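Cutov Retail: Store Reopening Checklist, Flagship Location
Completed 10 August 2020 by Macario Villalobos, with comments

1. Entrance and occupancy
Posted limit is 60 shoppers. PASS
Comment: The sign is at eye level and legible from the sidewalk. The clicker for the door host was in a drawer with a dead battery. It has a new battery now and lives on a hook.

2. Floor markers
PASS, barely
Comment: The decals by the register are fine. The ones in the tea aisle are peeling and have begun to travel. One was under a shelf, keeping a safe distance from everybody.

3. Registers and shields
Shields fixed at all open lanes. PASS
Comment: Lane two wobbles if you lean on it. Customers lean on it. Tighten the left bracket before the weekend.

4. Cash on premises
Safe count matches the ledger at $1,495. PASS
Comment: Counted twice, by two people, who agreed on the second try.

5. Stockroom aisles
Clear path to the rear exit. FAIL
Comment: Stock from the two closed stores came here in July, all 613 cartons of it, and the closing plan has a page on how it would be sold and no page on where it would sit. Right now it sits in front of the exit. Move to the Flivotau warehouse or mark it down hard. 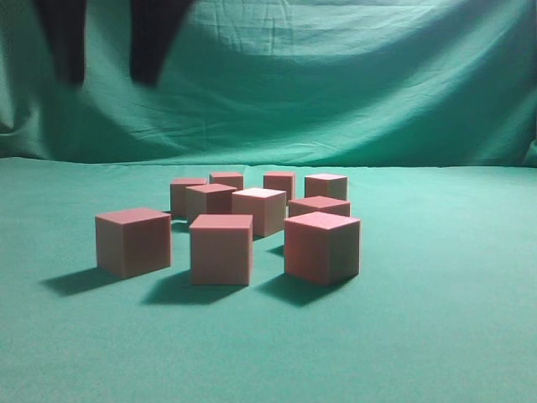 Evaristo Nava wrote back that the warehouse wants $3,000 up front before it will take a single carton, seeing as we still owe for spring, and that he would sooner run the markdown. Fine by me. The exit has to be clear either way, so item 5 stays a FAIL until I can walk through it without turning sideways.

6. Fire extinguishers
Tags current. PASS
Comment: The one by the break room was holding the door open. Returned to its bracket. Bought a doorstop.

7. Tasting counter
Closed, covered, no open samples. PASS
Comment: Someone left a jar of sample spoons out with a note reading "please don't." I took the jar and kept the note.

8. Fitting and returns area
Returned goods held overnight before going back on the shelf. PARTIAL
Comment: The bin is labeled. The date slips are not being filled in. Leobardo Serrano has the pad of slips and now also a pen. 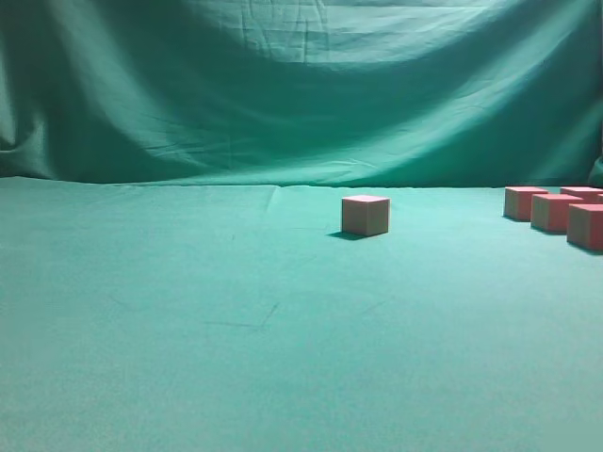
9. Online order pickup
Separate line from the registers. PASS
Comment: Web orders are paying the light bill at the moment, so the pickup shelf could stand to be larger than the gift wrap station. Swap the two.

10. Landlord items
Back gutter, rear lock. OPEN
Comment: Marites Javier has sent the lock request again. The rent reminder, by contrast, arrived promptly.

Recheck items 5 and 8 before doors open. Items 2 and 3 can be fixed by whoever finds the screwdriver.

Signed: M. Villalobos
Copy to: H. Kaushik, E. Nava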